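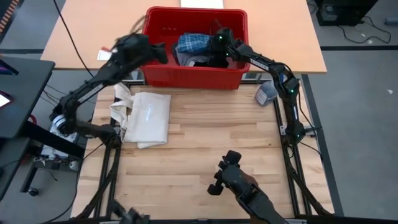 I went to the open day at Manton because I wanted to see how a used-textile house handles what people give to it. The house stands by the river in Hullovau, and over the gate there is the year 1673 cut into the stone, but inside it is quite modern and well heated. We began in the sorting room on the ground floor. On the workbench, with its top of narrow light strips of wood, a big red plastic bin was standing at the far side with a heap of cloth in it: a blue plaid one folded to a small bundle on the top, and under it a grey one, very crumpled. I liked that the work began with so ordinary a thing. At home I have the same kind of heap on a chair.

The tour took 40 minutes, and I must say it was a little too short for me. Our guide explained that the house receives 625 kilos in a normal week, and more in May, when families change their wardrobes. Everything comes through the same side door, and everything goes into a bin before it is looked at. The rule of the room is written on a card beside the door: "One bin, one decision, then the next bin." A bin may not be filled over the rim, so that a piece does not fall on the floor and become dirty again. 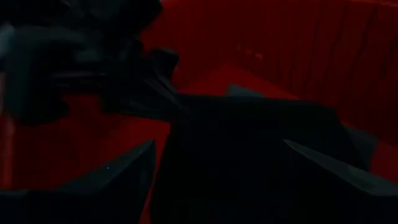
What happens with clothes which are too worn to be sold?
They are cut into cleaning cloths for garages and print shops, and the buttons and zips are taken off first and kept in jars for the repair class. Only pieces with mould or oil are thrown away.

I had expected a strong smell of old clothes, but there was only a light smell of soap. The guide told us that the washing is done outside the house, at the Feng laundry two streets further, and the clean clothes return in the afternoon. Wool goes there separately. I asked about curtains and was told that they are welcome if they have no hooks.

The plaid cloth stayed longest in my memory. Dark blue and middle blue squares, thin white lines between them, and so much of it when it stood in a tall heap on the table beside the red bin. My grandmother had a blanket almost in these colours. To the right of the bin there was a spray bottle with a blue trigger, the sort that I use for ironing.

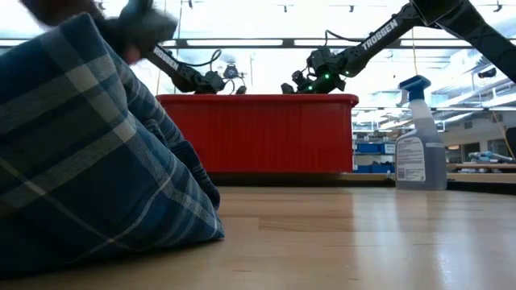
How the pieces are judged

Upstairs we could try to judge some clothes by ourselves. The house uses a simple scale named Olov, with four grades, and each grade has a coloured label. The visitors were asked to look at the following places:

Collar and cuffs
Under the arms
The seams on the inside
The hem, especially at the back

I gave a shirt the best grade and was corrected, because one cuff was already thin. After this I held every cuff against the window. A woman from our group was much better at it than the rest of us, and she found a moth hole that even the guide had not noticed.

On folding they are less strict than I thought. A garment must lie flat before it is folded, with the sleeves turned in, and for the rest each person may follow the habit of his own family. I remember well the dark grey garment on the workbench, crumpled and with one tip of it pointing up, and the red bin empty at the back. 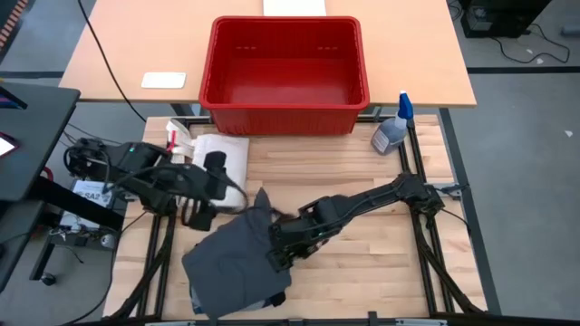

Practical information

The open day is held two times in a year and the entrance is free. There is place for 70 visitors, divided into small groups, and one must write to the house beforehand. The stairs to the upper floor are steep and there is no lift, but the sorting room and the shop can be reached without steps. Coffee is sold in the yard until four o'clock. I bought two linen napkins in the shop and a jar of mixed buttons, and took the bus back from the stop opposite the gate.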